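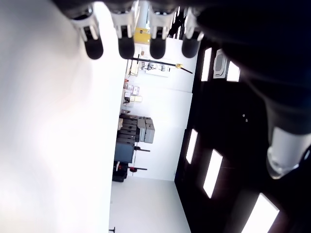 Re: [storefront-dev] Moving customer extra fields to Zovirel

> We moved the Suvberg shop's customer fields over to the Zovirel add-on
> last night. 665 accounts synced and the account page saves without a
> reload now. I think we can do the same for Sowerby in June. Any
> objections?

A few, yes.

665 accounts synced according to what? If that number is from the add-on's own dashboard, I'd want to see an export next to it. When we tried Busosix it reported every record as saved, and the second address line was blank on a good part of them. A 200 response only told us the request got there.

Also, Suvberg is small. Sowerby has customers with 8 saved addresses each, and the notes field there is capped at 2000 characters in the old setup. Does Zovirel cut longer text, reject it, or accept it and drop it later? Their docs page doesn't say - I looked twice.

And where does the token live? If the account page is calling their endpoint straight from the browser, I'm against it, however fast it feels. It should go through our own server like the rest.

I'm not saying never. Run it on a copy of Sowerby first, post the before and after exports to the list, and keep the old fields in place until checkout has been tested with a guest account too.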